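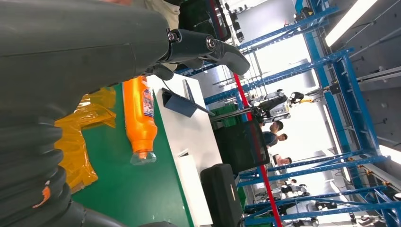 Orange bottle on a green tabletop.

Plotholm Patient Services: Frequently Asked Questions

Do I need an appointment to get certified?
Yes. Appointments can be booked online or by phone. Most visits are done by video and take 40 minutes the first time. Renewals are shorter.

What should I have ready?
A photo ID with your current address, a list of the medicines you take now, and any records that show your diagnosis. If your records are with another clinic, ask them to send copies before your visit.

What if the doctor does not approve me?
You will not be charged for the visit. You may apply again if your condition changes or if you get new records.

How long is my certification good for?
Check the expiration date printed on the letter. We send a reminder in the month before it runs out. If you have moved, update your address in your Kiltent account first.

Does my insurance cover any of this?
No. We do not bill insurance for visits, and health plans generally do not pay for the products. You can pay by debit card or money order.

Can someone else pick up my order?
Only a registered caregiver can. The caregiver form is in your account under Documents. Both of you must sign it.

Will I be able to drive?
Do not drive or use heavy equipment after taking a product that contains THC. Ask the doctor about this during your visit if your job involves driving.

Can I change my appointment?
Yes, up to 5 hours before the start time. After that the deposit is not returned.

Do you sell products?
No. We only handle the medical visit and the paperwork. Our Feyisa and Hetano offices do not keep any products on site.

How do I reach you?
Send a message through your account. Replies go out by the end of the next business day.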